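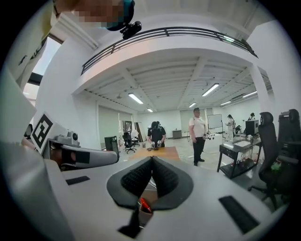 ## Fleter 18 Countertop Water Filter

The Fleter 18 connects to a standard kitchen faucet and reduces chlorine taste and sediment. Each cartridge treats 2,000 gallons. Replace it sooner if the flow slows.

- Hose length: 3 feet
- Cold water only
- Faucet adapter and wrench included
- Replacement cartridge: part no. 247

Run water through a new cartridge for five minutes before drinking. Does not fit pull-down sprayers.

Parts orders: Teresa Cronin, Lucero Supply. Orders placed before noon ship the same day.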